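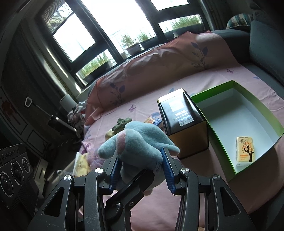
Living room, window side, pink cloth on the sofa.

Ticket: Living room heat cuts out in the evening
Site: Hillstead, unit 254
Opened: Dec 25, 2020
Priority: normal
Status: closed

Problem as reported
The living room baseboard heater comes on in the morning and works until late afternoon. After that the thermostat still says HEAT and shows the flame symbol, but the heater gets no power. It comes back by itself during the night. The bedroom heater is on its own thermostat and has no trouble. The room dropped six degrees below the set point last night.

Equipment
Heater: Clamach baseboard, 2,000 watts, installed by the previous owner
Thermostat: Bosden line-voltage, programmable, replaced in September
Breaker: position 4, double pole

Tried by tenant before opening
Turned breaker 4 off and on. No change.
New batteries in the thermostat. No change.
Reset the schedule to factory and set a steady hold. Heater ran the rest of that day, then quit at the usual time.
Vacuumed the fins. No change.

First response
Please check whether the thermostat body is warm when the heater is out. Also send the room layout and say whether anything has been moved since September. Do not take the thermostat off the wall.

Tenant update
Thermostat is warm on the left side, not hot. It buzzes a little just before the heater drops out. The sofa is by the windows and has been since we moved in. We do run a 500 watt plug-in heater at the desk, but that is on a different breaker.

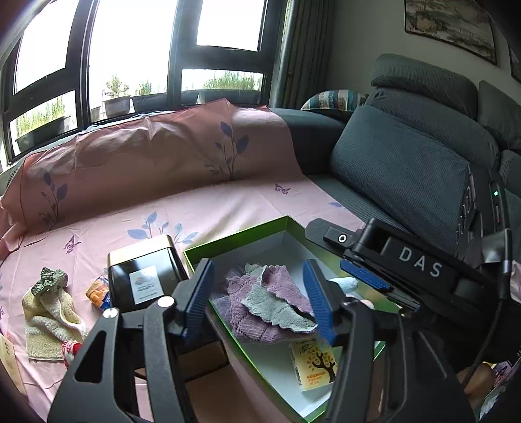 Amado Marquez wrote back that the buzzing mattered more than the furniture, and that he had seen the same thing in two other units where the supply wire was pushed into the terminal without being tightened all the way. It heats up under load, the thermostat's own cutoff opens, and it closes again once things cool down. He asked that breaker 4 stay off until he could get there.

Visit
Breaker off, power checked dead at the wall box. One line-side screw loose by most of a turn, insulation browned at the end. Wire cut back, stripped and reconnected. Thermostat replaced with same model from the Ocampo order. Heater run at full output through the evening with no dropout.

Follow-up
Tenant confirms normal heat two nights in a row. Old thermostat kept for warranty return. Check the bedroom thermostat terminals at the next visit, same installer.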